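In Praise of the Dropped Packet

I want to talk about a failure I love. It happened in October, it cost us most of an afternoon, and I have told the story to anyone who will stand still long enough, so now it's your turn.

The job was a simple one to describe. Pick up a small wrapped snack from a table, lift it, put it in a box. We had been teaching the Culinlow system to do this from demonstrations, where a person works a hand-held gripper through the motion and the recording becomes the lesson. We had 422 of those recordings and we were proud of them. Then we put the learned behavior on the arm and ran 345 picks over two long sessions. It failed on 41.

Now, 41 doesn't sound too terrible. My first reaction was that we were nearly there! Tune it a little, collect a few more, go home. But then Itsuki Chiba, who has much more patience than I do, sat down and sorted the misses by hand, and the pile did not look like bad luck at all. Over half of them were the same miss. The fingers closed, the wrapper bunched up between them, the arm rose, and the food inside slid down and out of the grip while the controller cheerfully reported that it was holding something. And it was! It was holding a pinch of foil.

Four of those were worse than the rest. The packet stayed up long enough to travel, then let go on the way and landed outside the box, and the arm carried on, opened its empty fingers over the box and marked the job complete. Nothing got hurt and nothing got broken. I still think those four are the most important thing we saw all year.

My opinion, and I'll plant the flag right here, is that a robot that drops things is a fine robot to work on and a robot that doesn't know it dropped things should not be let out of the room. We rank these the wrong way around. People in my line of work will spend months getting a success rate up by a point or two, and they'll bolt on the check for an empty hand during the last week, if there's a last week. I have done it myself. I did it on Gramgate, and got away with it because Gramgate moved hard plastic tubs, which either come with you or don't.

Soft packets are a different animal, and I've become a bit of a bore about them. They are wonderful! A foil pouch is shiny, so what the camera gets depends on where the light is that minute. It's wrinkled, so no two have the same outline. The stuff inside may be at one end. Clear wrappers spread out past the food they cover, and a program that looks for edges has to decide which edge it believes in. Put two of these next to each other with the film of one lying over the other and a person doesn't even notice there's a problem. I could watch a person pick up snacks all day now – the little press, the tiny wiggle to feel for weight, the second try you make without thinking about it.

That wiggle is what we had edited out. When we went back through the recordings, we found we had been throwing away the messy ones. If someone fumbled, regripped or lost a packet and went after it, we tossed the take and asked for a clean one. So the machine had learned from a world in which grips never slip. It had never once seen what to do next. Whose fault is that? Ours, and I mean that happily, since our own mistakes are the kind we get to fix.

There is a school of thought (the people at Ogura hold it, and we have argued over many noodles) that says the answer is a better hand. Put pressure sensing in the fingertips, measure the load, done. I like sensors. I'd take more of them tomorrow. But a sensor would have told our controller there was foil between the fingers, and the controller already knew that. Somebody still has to decide how much a full packet ought to pull, and what the arm should do when the answer is "less than this." I'd put the money into that question first and the fingertips second.

What we've done since is pretty modest. The fumbles stay in. There's now a short pause after the lift when the arm looks at the spot it just picked from, and if the packet is still lying there it goes back down and tries again. The counter only goes up when something is seen in the box. It's slower, and one of our partners on the Cliser side complained about the pause, and I told him I'd defend that pause with my life.

We also publish the misses with the hits in our notes now, sorted into piles the way Itsuki did it. I'd love to see other groups do the same. A success rate by itself tells me so little. Show me your drops! I'll bring mine, and we can make an evening of it.
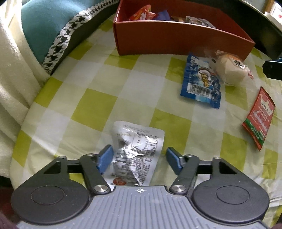
Lining up on a silver pouch, with the box behind.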